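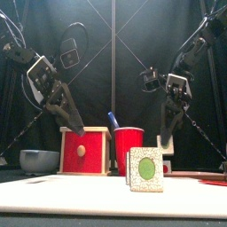
Garkis cell, the July fault

This page collects what we have from the week when the left arm stopped by itself. Both arms were set up for the box and cup task, with the cables looped near the wrist cameras.

The stop came after 425 cycles, always with the same message: wrist camera lost. We changed the cable first - it did not help. Warrick Maihi then found a loose plug at the controller side.

Now we check all plugs every 60 cycles. Notes by Fidelina Ospina.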